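OUR HOME RESET DAYS ARE COMING TO PROLTBRIDGE!

May 29, 2025 — I get to share some news I've been sitting on for weeks! My little tidying business, Zarau, is opening sign-ups for Home Reset Days in Proltbridge this September. It's 3 weekends, 42 households, and one room at a time.

If you came to our spring sessions in Olance, you know how these go. We pick the room that bugs you most, put on some music, and clear it together (snacks are on me). Seventeen homes signed up that first time, and I've been getting messages ever since asking when we'd do more. Well, now!

The folks at Stoyanova Hardware are pitching in with 700 trash bags and a big stack of storage boxes, so you won't have to buy a thing before we show up. Thank you, thank you, thank you!

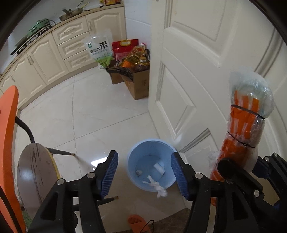
My favorite part is still the small stuff. Give me a hallway or the corner behind a door and I'm happy for an hour. I always start with the trash bin, even when all that's in it is a twisted tissue and a couple of paper scraps like the ones in this light blue one, and I wipe out the little specks on the bottom before a fresh bag goes in. Then I move on to the floor.

Sign-ups are open now on the Zarau website, and spots go in the order they come in. See you in September!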